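Game Room Table Check — Chess Corner
Checklist with comments, April round

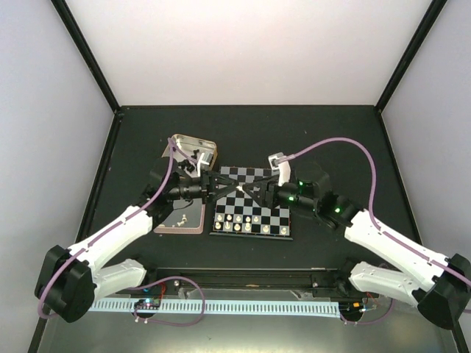
Chess table, board with the cream pieces in their two rows and the metal tin open.

Checked by: Nives Colombo
Day: Friday, before opening
Place: Fesine games club, ground floor
Sheet used: the short one (14 points). The long one is for summer, when we also move the cupboards.

How to read this sheet: OK means I am satisfied. NOTE means it can be used, but please read the comment. FIX means it must be done before the next club evening. My comments are under each point. If you disagree, write your initials and your own comment, do not erase mine.

PART A. TABLE AND SURROUNDINGS

1. Table top is level and does not rock
OK
I pushed on all the corners with the flat hand. No movement. In the winter there was a folded card under one foot, and I have taken it away now that the foot is adjusted.

2. Surface has no sharp damage, no sticky places
OK
The dark gray top has a speckled finish, a little matte, and on such a surface dust is difficult to see. Please wipe it also when it looks clean. I use a damp cloth first and a dry one after. Do not use the Stillo spray on this table, it leaves a shine and the boards begin to slide.

3. Side and back panels are firm and clean
NOTE
The panels are firm. They are very pale, so every finger mark shows. I cleaned the lower part of the back one only. The sides can wait for the next round.

4. Black posts at the back corners
OK
I tried both by hand and they do not turn. Whoever cleans behind the table should hold the panel and not the post when they lean over.

5. Light on the board is enough to read the position
OK
I sat at the front for one complete game and had no problem. The members who play after 7 in the evening asked for a warmer lamp. I have passed it on, but it is a question of comfort and it does not belong to this sheet.

6. Floor around the table is free
NOTE
A chair from the card table was standing in the way to the door. I put it back. We need 40 inches from the chair to the wall so that a wheelchair can pass, and with the extra chair there we do not have it. The same comment was written last time, I see now.

PART B. BOARD AND PIECES

7. Board lies flat, corners not lifted
OK
It is the small board, black and light gray. The old one from Elotine had a fold in the middle and the pieces on the central squares leaned. This one lies well. Please do not store it standing on its edge behind the radiator, as I found it in February.

8. Squares are readable, contrast is good
OK
One member with weak eyesight told me that the light gray is easier for him than white, because it does not dazzle. I write it here so that we remember it when we buy again.

9. Pieces have no cracks, no loose parts, no rough edges
NOTE
I took the cream pieces in my hand one after the other and passed a finger around each base. One of the pawns has a small rough place at the bottom. It does not cut, but it can scratch the board. I have fine sandpaper at home and I will do it. Until then it stays in use.

10. Taller pieces and pawns can be told apart easily
NOTE
All the cream pieces have the same pale tone, and some of the taller ones have rounded tops. For an experienced player it is no difficulty. For the children's hour it is sometimes confusing, especially when the piece is looked at from above. Dal Bello, our shop for this kind of thing, offered to show us another set. I did not order anything.

11. Pieces are set in the two rows nearest the front of the board at the start
OK
It was discussed if we should prepare the table in advance or leave it to the players. I am for preparing one side. It shows the beginners where to begin, and they set up the other side for themselves. It is also a good moment for them to learn the names.

PART C. STORAGE AND CLOSING

12. Metal tin: edge is smooth, tin stands stable
NOTE
I went around the rim slowly with a cotton cloth. The cloth did not catch anywhere, so there is no burr. But the tin is light and slides when somebody reaches into it quickly. A ring of felt under the bottom would be enough. I have felt in brown and green, any color will do.

Please also remember that small children like to take pieces from an open tin and the pawns are small enough for the mouth. For the children's hour an adult sits at this table the whole time. This is already our rule, I only repeat it.

13. Nothing in the tin that does not belong to the game
OK
I emptied it on a towel and put everything back. Last time I found two coins and a pencil sharpener without its screw. This time only pieces.

14. Written instruction for closing is up to date
FIX
The paper on the inside of the cupboard door still says that the board goes to the upper shelf. It goes to the middle shelf, since the autumn. A person who reads the paper will climb on the stool for no reason, and the stool is the least safe object in the whole room. I have crossed out the line with a pen, but it needs to be printed again.

CLOSING ORDER, TO COPY ON THE NEW PAPER

Put the pieces in the tin, the heavy ones first.
Count the pieces. If one is missing, look under the chairs before you write it in the book.
Wipe the board with the dry cloth only.
Board flat on the middle shelf, tin beside it and not on top of it.
Wipe the table.
Chairs in, lamp off.

It takes less than 15 minutes for one person, also when that person is slow like me.

GENERAL COMMENTS

The table is in good condition and can be used. There is one FIX, and it is only paper. The NOTE points are small, but three of them were also NOTE the last time — the panels, the floor and the tin — and I would like not to write them again.

About the cloths: we have now too many and all of them look the same. I have sewn a blue thread in the corner of those for the tables. Those without thread are for the kitchen. Please do not mix them in the wash basket, the kitchen ones are greasy and the grease comes onto the boards.

About the sheet itself: point 10 was not on the earlier version. I added it after the children's hour in March, when two girls played half a game with the bishop and the pawn exchanged and were both very happy. If you think it is not a safety matter you are right, but there is no other sheet where I could put it.

OPEN ITEMS

Print new closing paper — open
Felt under the tin — N. Colombo
Sand the base of the pawn — N. Colombo
Clean side panels — open
Mark the place of the chairs on the floor with tape — to be asked first, the floor is not ours

Signed: Nives Colombo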